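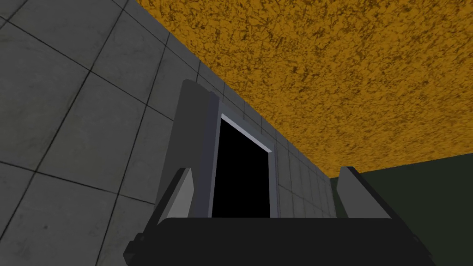 Maintained by Kazue Tamura, Asedent. Last revised in July.

Varnura Wrist: a simulated wrist-camera set for comparing arm controllers

Summary

Varnura Wrist contains 246 episodes recorded in simulation from a camera fixed behind a parallel-jaw gripper. Two controllers, Ado and Yagi, drive the same arm model with the same gripper. The set was built to compare how the two move the wrist before contact: how steadily they hold an approach direction, how far they swing the camera when replanning, and how they behave with the jaws commanded open.

Scope

The comparison covers free motion only. Grasp success is not labeled, and the set should not be used to rank the controllers on grasping. Both receive the same target poses and the same joint limits. Ado plans in joint space and replans when the tracking error passes a threshold. Yagi solves for a new wrist velocity at every control step.

Contents

episodes/ one folder per episode, frames plus state log
targets.csv target wrist poses, shared by both controllers
splits.csv 3522 clips assigned to train, validation or test
calib/ camera intrinsics and the wrist-to-camera transform
tools/ replay and plotting scripts

Clips are cut from episodes at replan events. All clips from one episode stay in the same split.

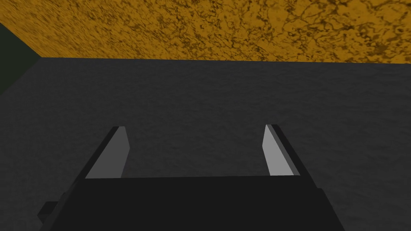 Can the jaw opening be read from the camera frames alone?

Use the state log for that. The frames give a usable estimate when both fingertips are in view, but the log stores the commanded and measured opening at every control step.

Rendering

Room surfaces use a small set of image textures and flat colors. Gripper geometry is flat-shaded and carries no texture in any episode. Textures were kept coarse on purpose, as an earlier build with plain walls gave the optical flow baseline too little to track. Flow over the untextured areas is still unreliable and should be masked before computing camera swing.

State log fields

t simulation time, seconds
q 7 joint positions, radians
wrist_pose position in meters, quaternion in w x y z order
jaw_cmd, jaw_meas opening in meters
replan 1 on the step where a new plan is issued, otherwise 0

Yagi has no discrete plan. For its episodes the replan flag is set when the target pose changes.
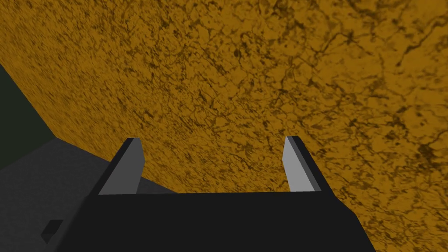 Fig. 3. Wrist view at a steep tilt, jaws open.

Known issues

In 8 episodes the first logged wrist pose is one step behind the first frame. The replay script corrects this; custom loaders need to shift the log themselves. Quaternion sign is not normalized between steps, so take the absolute dot product when measuring rotation between poses.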